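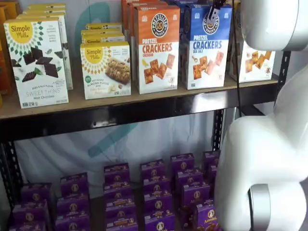
# The Blue Box

Munther Azar had the arm on the pretzel crackers again when Souad came in with the coffee. It was past nine at night in August and the workshop in Plisisville still held the heat of the day. The big door was up and moths were coming in.

"Sea salt," she said. "You said you were done with sea salt."

"I was done with it this morning."

She put his cup on the bench, next to the laptop, and looked at the shelf. They had bought most of the stock themselves. Her sister thought they were opening a store.

The arm had come secondhand from a packing plant and had taken both of them, a pallet jack and most of a weekend to bolt down. Munther called it Tazi, after a dog he had as a boy. Souad called it the arm. They paid $3262 for it, and she had kept the receipt in her wallet since then, folded into a square.

"What's it doing?" she asked.

"Holding. I told it to go to the top edge and hold."

"Can it lift?"

"I haven't asked it to lift."

She drank her coffee. On the lower shelf the purple Annie's boxes stood in their stacks. Those were small and easy to reach around, and she would have started there. Munther had started up top, with boxes packed side by side, and he wouldn't be talked out of it. He said a shelf in somebody's kitchen would look like the top one.

"Whose kitchen?" she had asked him, back in the spring.

"My mother's," he had said. They hadn't talked about it since.

His mother lived four streets over and couldn't raise her left hand above her shoulder. Souad had seen her knock down a box of rice with a broom handle and catch it against her chest. She was good at it. She didn't want a robot, and had said so in front of both of them, at dinner, and then asked what it would cost to run.

"Let me see the numbers," Souad said.

He turned the laptop. The grip was set to 80, which meant nothing except on their own scale. At 13 it had dropped everything they gave it. She had made that scale up herself, one night when they were both tired, and now they were stuck with it.

"Too high," she said. "It's cardboard."

"It's only pushing on the edge."

"Then bring it down before you lift. Sixty."

"Seventy."

"Munther."

He typed 60. She took the stop button off its hook and held it in her right hand with her thumb beside the red part – she always did this, and he had quit teasing her for it.

"Slow," she said.

"It's on slow."

"Slower than that."

He changed that too. Outside a truck went by and the moths moved around the light. She thought about the broom handle, and the sound the rice made.

"All right," Munther said. "I'm asking it."

He pressed the key, and Souad set her coffee down so she could watch.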